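3.2 Folding of heavy trousers on a soft surface

Trousers were the most difficult garment category in our study of household folding. Denim in particular resists a sharp crease, and the thick seams push the layers apart after the fold is made. For this reason we treated jeans separately from the lighter cotton items. Participants were asked to work on the bed, as most of them do at home, and to use no board or other flat support. Figure 2 shows a black pair on a white sheet.
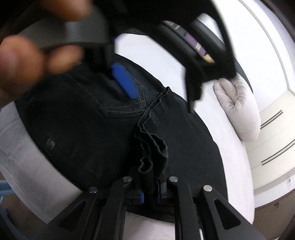 3.3 Seams and pockets as landmarks

Ogilvie proposed that people align a garment by its outline. Our interviews suggest a different habit for dark denim, where one edge is hard to distinguish from another in evening light. Of the 40 participants, many told us that they look first for the back pockets and then for the long seams, and that they smooth the cloth outward from there. Contrasting thread is helpful in this respect, and so is a rivet, which can be found also by touch.
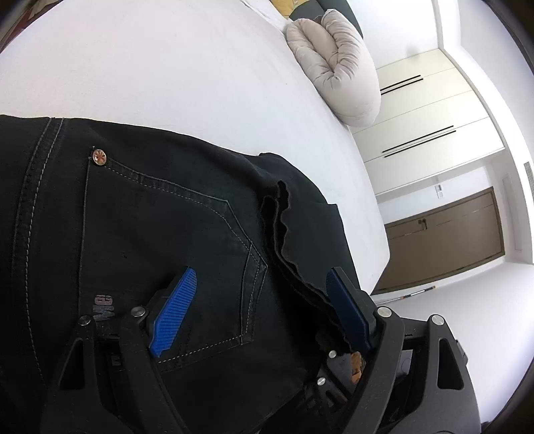
Semple reports a similar preference in his work on towels with a coloured border, although his garments weighed no more than 200 grams. Our heaviest trousers weighed roughly 700 grams, and at this weight the mattress itself becomes a factor – the cloth sinks a little, and small folds stay where they are unless they are pulled from both sides. We therefore recorded the firmness of each mattress in 2 classes, soft and firm, and we return to this variable in Section 4.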